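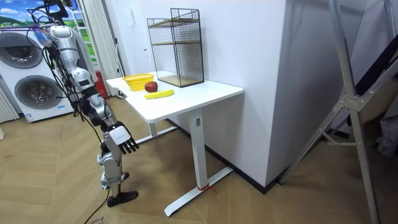 Juvthorpe Core Store - visitor FAQ
Updated 23/10/2024

What is the core store? Rock cores from the Plestedgate and Misthorpe boreholes, boxed and shelved by depth. Oldest stuff is basalt, youngest is glacial clay. Anyone can ask to look at it. For logging you get a white standing desk with rounded corners, so wear decent shoes.

How deep do the cores go?
Plestedgate 2 goes to 1527 feet. Misthorpe is much shorter, drilling stopped in the shale.

Do I need to book?
Yes. Email the box numbers you want at least 10 days ahead. Limit is 6 boxes per visit - more if you're staying over, ask first.

Can I take samples?
Small ones, with a signed form. No sampling of the ash layers, theres hardly any left. Thin sections come back to us when you're done with them.

What about the Cheetham cores?
Not here yet. They were due in August, now waiting on shelving. Don't book travel for them.

Why do some boxes have gaps?
Core loss. Soft beds wash out during drilling. Wooden spacers mark the missing length, please leave them where they are.

Is there a microscope?
Hand lenses only. Bring your own acid bottle if you want to test for carbonate, and wipe the core after.

Can I bring students?
Groups OK, up to 10. Bags in the lockers.

Are the logs online?
Most of them. 80 are scanned, the handwritten Misthorpe ones are still to do. Ask for a copy and we'll send what we have, usualy same week.

Parking?
Behind the building. Not in front of the loading door.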